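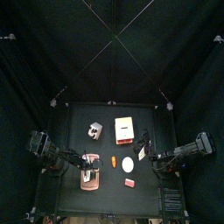
Sorting mixed household items and toys on one small table

Posted by Elin Craddock
Tuesday, February 20, 2018
Category: Storage and shared rooms

I am writing on behalf of the Wellum lending room, which keeps a collection of small household items and toys for use by member families. The register currently lists 154 items. At the end of each session, returned items are placed on a single table with a dark top, sorted, and then put back on the shelves.

Our written procedure states that "each item shall be returned to its proper group." It does not say what the groups are. In practice, one member of staff sorts by color, another by size, and a third places everything small on the nearest tray. Boxes with lids and boxes with drawers cause the most disagreement, as some staff regard them as items and others regard them as containers in which to put other items.

I would be grateful for advice on the following points. Should trays be reserved for a particular kind of item? Should balls and other toys be kept apart from kitchen items while sorting is in progress? Is there a standard order of work that others have found satisfactory? The table cannot be replaced with a larger one during the present year.

Osian Gwynne

The Samuel Street center revised its sorting rules last December and the following may be of use. We recommend that the procedure be divided into two stages, clearing and grouping, and that no item go back to a shelf until both are complete.

During clearing, items are set down with space between them. Stacking is not permitted at this stage. Flat items such as plates may be put anywhere there is room, but nothing is to be placed on them, as they are too easily used as extra trays.

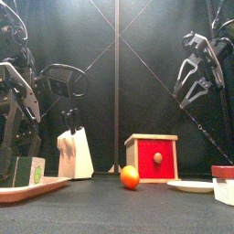 Grouping should be done by use, and color should be disregarded entirely. Staff who sort by color will make groups that look correct and have to be taken apart again at the shelf. Consider the items in the photograph: the knife block and the white plate would go to the kitchen group, and the orange ball to the toys. The wooden drawer box with the red front and the white box with the red lid share a color, but that is no ground for shelving them together. Under our rules the green box on the pale pink tray would be entered as a box, and the tray would be recorded separately.

On the matter of containers, our rule is that a box belonging to the register is always an item. It is opened, checked, and closed. Anything found inside is taken out and sorted in its own right – including paper slips and cards, which are passed to the desk. Containers used for carrying are kept under the table and have no register number.

Balls are the one exception to the two stages. They go to the toy shelf as soon as they have been checked in. We adopted this after several had to be retrieved from behind a radiator.

I would also suggest amending your written procedure to list the groups by name. We use nine. A smaller collection may need fewer.

Seren Edwards

Just use bins. We bought Prerik bins for our room and everything goes in by shelf. I would not spend time on a procedure.

Fereshteh Zamani

I agree in general with Mr. Gwynne's reply and would add two remarks.

First, trays. Where the table is small, a tray should hold one group only and should be emptied before another group is started. We formerly allowed mixed trays and found that items remained on them from one session to the next. Trays are now wiped and returned to their rack before the room is locked.

Second, knife blocks. Our room lends these without knives. The slots must still be looked into at check-in, and the person checking should tip the block over a cloth and initial the card. A block that has not been initialed stays on the table and is not to be shelved by the next shift.

With regard to bins, they are suitable for soft toys. They are less suitable for plates.

Elin Craddock

Thank you to all who replied. The amended wording will be put to the staff meeting, and I will post the list of groups once it has been agreed. I should be interested to know whether Ms. Zamani's room keeps the cards with the items or at the desk.

Fereshteh Zamani

At the desk, filed by register number.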